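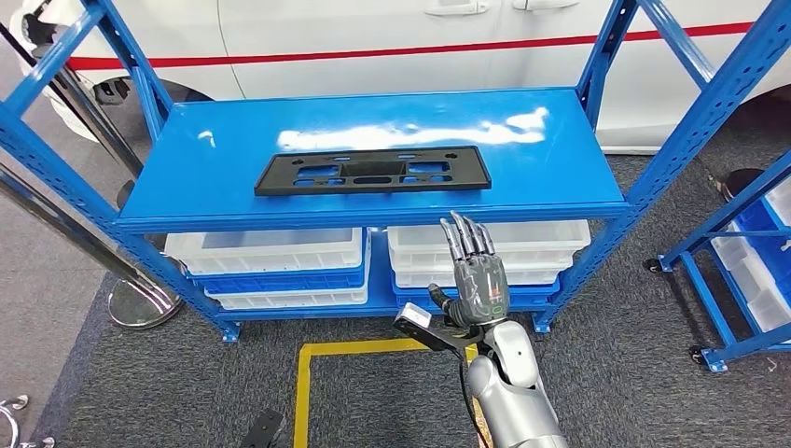 Week 4: Gathering examples (part two)

Notes to go with the lecture, posted 4/12/25. If you missed the session, read these first and then look at the logging sheet, since the sheet won't make much sense without them.

Last week we talked about what a learned policy does with its examples, and this week I want to talk about where those examples come from, which is the part of the job I like best (I know, I know, most of you would rather be training). My plan for the hour was to cover three tasks and we got through one, so all of this is about the shelf task at Prirkton.

The setup is simple. A humanoid stands at a blue shelving unit, there's a flat black license plate frame on the top shelf, and an operator drives the arm through picking it up and handing it over. One run through that is an episode. We keep the camera images, the joint positions, the finger commands and a one-line note from the operator. The note is optional in the software and it is NOT optional in this course!

Why a license plate frame? I like it as a first object because it's thin and mostly holes. It lies flat, so the fingers can't just wrap around it the way they would a mug. You have to come in at an edge, or hook one of the openings, or slide it toward you until it sticks out past the lip of the shelf. Three operators will give you three different habits, and a policy trained on all of them mixed together can end up dithering between them. We'll come back to that in week 6 when we look at multimodal actions. For now: pick one strategy per batch and write down which one it was.

Shiny surfaces. The top of that shelf is glossy blue and the overhead lights leave white streaks on it near the back. Your eye ignores them. A network may not, and if every episode has the streaks in the same spot it can quietly start using them as a landmark. Move the object through the bright patches as well as the plain blue part, and record some runs with the lights changed.

Backgrounds. Same story, really. There's a white car behind the shelf with a thin red stripe down its side, plus crates below and more crates on the unit to the right. I'm happy to have all that in view, it's closer to where a robot would work than a bare lab wall. But if the car never moves, you have learned nothing about whether the policy cares about the car. Some of your batches need a different view.

Floor marks. You'll spot yellow tape on the carpet in front of the shelf. Please use a taped area in your own setups too, and then vary the robot's start pose inside it on purpose. Starting from exactly the same place each time feels tidy and gives you a brittle policy.

What we got. The Prirkton batch came to 499 episodes. I threw out 37 of them, mostly for dropped camera streams, and marked another 26 as "recovered", meaning the operator fumbled and then fixed it. Keep your recoveries! Beginners always delete them because they look ugly, and then the policy has no idea what to do after its first bad grasp. Just label them, so we can train with and without and compare.

Cables, briefly. Check the slack at the wrist before each batch, with the arm at full reach. A cable that tugs changes how the operator moves, and you'll see it in the joint data as a funny little hesitation that then gets learned along with everything else.

For next time

Read the Brundness chapter on operator variation (skip the proofs).

Write half a page on how you would split the Prirkton episodes into training and test sets. A random split is the wrong answer here, and I want you to tell me why.

In groups of 4, record a short practice batch on the Cele arm. Choose a thin object of your own, decide on your grasp strategy before you start, and hand in the notes with the data.

The Tristelbridge batch is on the course drive too, if you want something messier to poke at. I haven't cleaned it yet, so expect gaps in the timestamps.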